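Setting up your Winach sorting table: part 2, laying out the food pieces

Shared 50 times | 15 comments

Right, if you've followed part 1 your table is up, it doesn't wobble, and you've had a cup of tea. Now for the bit I like best, which is getting the play food out and making a proper game of it. I wrote this section after setting up the same game at Duangkaew nursery and then again at home, so it's a mixture of what the Drokia leaflet tells you and what I've worked out by getting it wrong first.

You'll need the table, the bag of food pieces, a damp cloth, a dry tea towel and something for the children to sort into. Bowls are fine. I've used shoebox lids when I couldn't find the bowls.

Before you start

1. Wipe the table top with the damp cloth and dry it straight away. Don't leave puddles near any fixing or hole in the top, as water creeps down and sits there.

2. Tip the pieces on to the tea towel and have a look through them. Anything split or with a sharp seam goes back in the bag and back to the shop.

3. Check the small pieces twice. The strawberries are the ones I watch.

CAUTION: Small pieces are a choking risk for under-threes. If a younger brother or sister is about, put the little fruit away in a lidded tub and play with the big pieces only. You'll still get a good game out of it!

Laying out the pieces

4. Start with one large piece near the middle of the table. I always go for the bananas, because every child I've ever met knows what they are, and it gets the talking going without me having to say much.

5. Put a small piece well off to one side, with plenty of bare table in between. Children like to have somewhere to reach to, and if everything's bunched together they just sweep the lot into their laps (I've picked up enough plastic fruit to last me).

6. Add a tin or tub at the other side if you have one. Something with a bright label is good. It makes the table feel like a shop, and the older ones will start charging you for things.
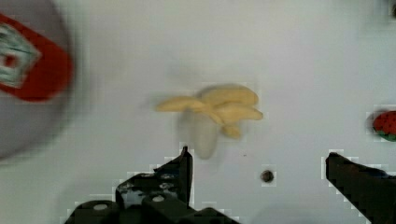

How many pieces should go out at once?

Three or four is plenty for a first go, and you can add a couple more once the children are putting things back by themselves.

NOTE: My own mistake was emptying the whole bag out. The Volham set I bought to top up our first one had 40 pieces in it, and with all of them on the table there was no room to put anything down, never mind sort it. It took longer to clear up than we'd spent playing.

Playing the first game

7. Sit at the same side as the child if you can. From across the table your left is their right and you'll both end up muddled.

8. Name each piece as you touch it. "Bananas. Strawberry. Tin." Keep it short and slow. There's no need to turn it into a lesson.

9. Ask for one thing. "Can I have something yellow, please?" Then wait. I count to ten in my head, and it feels like an age, but quite often the answer comes at nine.

10. Swap over and let them ask you. Get one wrong on purpose. This is always the most popular part and you may be asked to do it again, and again, and again.

11. Once colours are easy, change the question. Try big and small, or things you'd peel and things you wouldn't, or what goes in the cupboard and what goes in the fruit bowl. We had a long and quite cross argument one Tuesday over whether a strawberry needs peeling, and I let it run.

NOTE: 15 minutes is a good length for a first session. Stop while they're still enjoying it and they'll come back to the table on their own.

If things go wrong

Pieces keep rolling off. The floor's probably not level. Slip a folded bit of card under the low leg, or try the table against the other wall before you start fiddling with the feet again.

The child only wants one piece. Let them have it! Sort everything else around it and ask for it back at the end.

Real tins. I do use them, but only full, unopened ones with no dents, and only with children who've stopped throwing. A full tin on a bare foot is no joke. For little ones an empty cardboard tub does just as well.

Clearing away

12. Make tidying up the last round of the game. Call out a piece, and it goes in the bag.

13. Wash the plastic pieces in warm water with a drop of washing-up liquid, rinse, and spread them on the tea towel. Don't put them in the dishwasher. Mine went in once and the carrot has never been the same.

14. Let everything dry right through before you do up the bag. Overnight on the draining board is what I do.

15. Give the table a last wipe and push it back against the wall.

If you've lost a piece, spares are listed under part number 938 on the card that came in the box. Keep the card. I taped mine to the underside of the table, where I can find it without turning out three drawers.

Part 3 covers adding the side shelf.

Related
Setting up your Winach sorting table: part 1, legs and feet
Setting up your Winach sorting table: part 3, the side shelf
Shop games for wet afternoons
Storing play food without losing half of it
Felt or plastic? What I buy and why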